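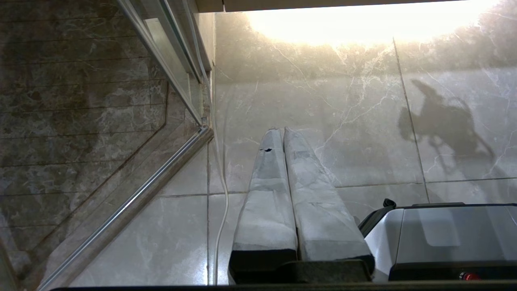
Cluva long finger kit – first impressions after a month of bathroom work

Search this board Go Advanced search

Posted by edvin_b (Edvin Björklund), Jan 31, 2018
14 replies | 3 shares

OK, I promised a few of you a write-up of the Cluva kit and I finally have enough time on it to say something useful. Short version: I love it, with one gripe.

I bought the long fingers, the black base and the gray wrap as a set from Skostport. $162 with shipping, and it was at my door faster than the last order I placed with them. Mounting took me one evening, and most of that was me hunting for the right hex key (it's a tiny one, check your drawer first!). The fingers are long and they taper, and that is the whole reason I wanted them. My old stubby ones could never get in beside a shower rail without the wrist housing bumping the glass first.

What I do with it: the arm picks small things up off the floor and the ledges in bathrooms. Bottle caps, razors, washcloths, a bar of soap if I'm feeling brave. Glossy tile is a mean surface for this. Anything flat sticks to it like it's been glued, and my old fingers just skated over the top. The Cluva ones have enough give at the tip that I can press down a little, close, and come up with a bottle cap most of the time. I was grinning like a kid the first time it got a hair tie.

The gripe is the wrap. I'm 28 days in and there's already a spot near the tip of the left finger that looks punctured. The rest is wrinkled and kind of blotchy but it still grips fine.

Re: Cluva long finger kit
hjordis_a

Great write-up, and I'm so glad somebody is using these on tile! I've only run mine on a bench. Is that dark spot all the way through, or only the top layer? Mine has creases like yours but no holes yet.

Also, which way do you put the seam? Outside?

Re: Cluva long finger kit
edvin_b

Seam outside, yes. And I haven't peeled it back to look, so I can't tell you how deep it goes. It hasn't spread that I've noticed. Next time I have the fingers off I'll poke at it.

Re: Cluva long finger kit
stundon_leif

I'm going to be the grump. $162 for two fingers and a base is a lot when you can print the fingers and wrap them yourself for the cost of lunch. I did more than 1,000 grabs on my homemade pair before I changed the covering, and it was hockey tape. If a store-bought wrap has a mark like that in under a month I'd be asking for money back.

Leif Magnusson
still running the Stundon arm, yes really

Re: Cluva long finger kit
edvin_b

Leif, on a bench I'd agree with you. But I drag mine across grout lines and along an aluminum rail all day, and I don't think tape would like that either. You're right about the price of the refill wraps though. They should throw a spare set in the box.

Re: Cluva long finger kit
solve_s

Has anyone tried the Lebrun sleeves over the Cluva fingers? I have both and the Lebrun ones are tougher, hands down. The catch is that they're thick, so you lose that nice thin tip and flat stuff gets hard again. I went back to the Cluva wrap for caps and coins and keep the Lebrun set for heavier things. Swapping is two minutes once you've done it a few times.

Edvin, watch that white cable on the floor next to the shower frame. I had a gripper close on a cable just like that last July and it pulled a lamp off a shelf!

Re: Cluva long finger kit
edvin_b

Ha, fair warning. I have it marked as a no-go strip, but the marker I drew is probably too skinny. Widening it tonight.

The Lebrun tip loss is good to know. That rules them out for me.

Re: Cluva long finger kit
unathi_sw

How do you deal with the shine? My wrist camera goes half blind on polished tile. I see you've got a big warm patch of glare on the floor too, and the arm's own shadow off to the right. My setup takes its own shadow for an object about one try in five, and then it very carefully picks up nothing.

Re: Cluva long finger kit
edvin_b

Unathi, two things helped. I locked the exposure, and I turn the wrist before the last bit of the approach so the brightest part of the floor is away from the fingertips. Shadow still fools it now and then. The light gray wrap is a plus for this by the way – my old black fingers disappeared whenever they were over a dark spot, and these don't.

Re: Cluva long finger kit
stundon_leif

Light gray hockey tape exists.

Re: Cluva long finger kit
hjordis_a

Leif, post your print files then! I'd try them next to the Cluva pair on the same stuff and report back. I have a bathroom floor too, I just have to talk my husband into it.

Re: Cluva long finger kit
stundon_leif

Files are on my other computer. Give me until the weekend.

Page 1 of 2 | Next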